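19 February 2022

Hi Diarmuid,

You asked for the midpoint report on the Stirkport seed library by the end of the month, and I'm getting it to you early for once! I've filled in the spending form separately, so take this as the part where I tell you what's been going on. Skip to the money section if you're in a rush. I know you have a pile of these.

## Where we are

The grant was $3,000, and the plan was to collect seed from people in Stirkport and Brerkthorpe who grow Southeast Asian vegetables, clean it, test it, and give it back out in packets before spring planting. We said we'd have 400 packets ready to hand out. As of this morning we have 100 packed and labeled, with a lot more seed that's clean and waiting on paper envelopes (more on the envelopes below, sadly).

So we're behind on packets. We're in good shape on the seed, which was the part I was worried about when I wrote the application. I had this picture in my head of us ringing doorbells and coming home with two bean pods and a polite no. What we got was more like grocery bags full of dried pods left on my porch, some of them with no name on them at all.

The biggest batch is yard-long beans. Everybody grows them and everybody thinks theirs is the best. Boonmee Luangrath brought us a dark purple-podded one he's kept going since his first garden here, and the seed came to us in such clean condition that I felt a bit silly running it through the screens. We also have Thai basil, holy basil, bitter melon, two kinds of small eggplant, winged beans (a very small amount, and I'll get to that), and a long, pale cucumber that Tassanee Phuthong calls Srisuk after the family who gave it to her mother. We've kept that name on the label, with her okay.

## What growers told us

We added a short form that goes with every bag of seed. It asks what you call the plant, who you got it from, when you put it in the ground, and what you cook with it. The last question was Tassanee's idea and it's the one people fill in. I have cards where the planting date is blank and the recipe runs onto the back.

A few things that came up over and over:

- People start their eggplants way too early indoors and end up with tall, floppy plants by the time it's warm enough to put them out. (I do this too. Every year.)
- Bitter melon seed is slow to sprout in a cold house. Several growers nick the hard coat with nail clippers and soak the seed overnight, and we're going to put that on the packet.
- Holy basil and Thai basil get mixed up in the jar at home, so we can't promise what's in two of the donated bags until we grow some out.
- Long beans do best here against a south wall or a dark fence.

I'd like to turn these cards into a small booklet. It isn't in the grant and I'm not asking you for it now, I just want it on your radar. Chanida Chaiyaporn has started typing them up, in Thai and English, and she's been careful to keep people's own wording. When two growers flat-out disagree we're leaving both answers in.

## Germination tests

Okay, this is the part I got really into. We test a pinch of every batch on damp paper towels in a plastic bag, kept warm on top of the refrigerator, and we look every day and write down what's sprouted. The long beans were great. They were up so fast that I missed the first check on two of the bags and had to start them over. Both eggplants were slow and then fine.

The cucumber worried me. The first test was poor, and I was all set to call Tassanee with bad news, but she told me to float the seed and throw out anything that stayed on top of the water. We did that, dried the sinkers, tested again, and got a much better result. We're now floating all the cucumber and melon seed before it gets anywhere near an envelope.

The winged beans did badly both times. What's left is too little to share, so I've split it among three growers who've had luck with them before, and they've agreed to bring seed back in the fall. I'd call that one a miss for this year. I don't think it's anyone's fault, our season is just short for them and a lot of the pods hadn't filled out.

Basil testing is still going. The seed turns to jelly when it gets wet, so counting sprouts is a pain, and I'd like to have one more go at it before I give you a number.

## The workroom

We moved the sorting out of my kitchen in the fall (my family would like you to know they're grateful). The Stureo building has been letting us use a room on the ground floor two evenings a week, and it's a good space: it's dry, it has even light, and there's a closet with a lock where the jars can stay between sessions. We pay a small amount for heat, and you'll see that line in the spending form under "space."

I was fussy about work surfaces and I'm not sorry. Dark bean seed is easy to pick out from chaff on a pale wood tabletop, and you find the broken ones without squinting. Basil seed is a different story because it rolls, it's tiny, and it gets into every crack of every tray we own. We do basil on a baking sheet with a lip now. Eggplant seed is nearly the color of the wood, so that goes on a dark blue dinner plate that Chanida brought in. 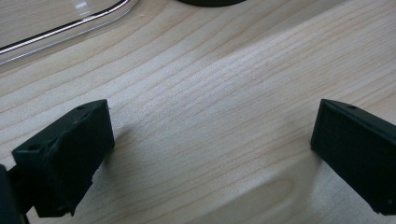

## Envelopes, and why we're behind

I ordered the envelopes in what I thought was plenty of time. The first box that came was the wrong size (too small for beans, you could get maybe four in before the flap wouldn't close), and the supplier took ages to agree to swap it. Then the replacement was on back order. I've now bought from a different place at a slightly higher price and they say it's shipped.

In the meantime Kumaresan Kotian designed the labels, and they look wonderful. Each one has the plant name in the grower's own language and in English, the test result, when to sow, and a line saying who it came from if the person wanted to be named. A few people didn't, and that's fine, theirs just say "Stirkport grower." We ran the labels past a handful of growers before printing and fixed two spelling mistakes in the Lao, so I'm very glad we asked.

Once the envelopes land, I think it's three good evenings of filling to catch up. We have enough hands for that.

## The money

Short version: we've spent a bit over half and I don't see us going over. The screens cost less than I'd planned because Boonmee built two of them out of old picture frames and hardware cloth. That saving has mostly gone to the envelope mess. Jars and drying packets came in on budget. Printing is still to come and it's the largest thing left.

One request. The application had a line for a rented tent at the spring plant sale in Brerkthorpe. The sale is going to be indoors this year, so we don't need a tent, and I'd like to move that money over to a second printing of labels and some small bags of potting mix to give out with the eggplant and basil packets. New gardeners tend to start those in dirt dug from the yard and then wonder where they went. Could you let me know if that needs a form or if an email from you is enough?

## What's next

- Fill and label the rest of the packets as soon as the envelopes are here.
- Finish the basil tests and decide what to do with the two mystery bags. (My vote is to grow them out at my place and label them next year.)
- Hand out packets at the Brerkthorpe sale and at the Stirkport branch library, which has offered us a drawer by the front desk.
- Visit growers in July to see how the beans and cucumbers are doing and remind everyone to leave a few pods on the vine for seed. I'd love for you to come along on one of those visits if you're free. You'll be fed, I can promise that much.
- Get seed back in the fall and do it all again.

There's one thing I'd change if I were writing the application over. I asked for money for things and almost none for driving around, and the driving around is how we got the seed. People want to show you the plant, or the spot where the plant was, and then there's tea. I've been eating the gas cost myself and it's okay for this year, but I'd want a line for it if we apply again.

The receipts are scanned and attached to the form, except for the heat payment for this month, which I'll send when I have it. Call me if anything in the numbers looks weird. Evenings are best, and if I don't pick up I'm probably at the Stureo building with basil seed stuck to my sleeves.

Thanks, Diarmuid!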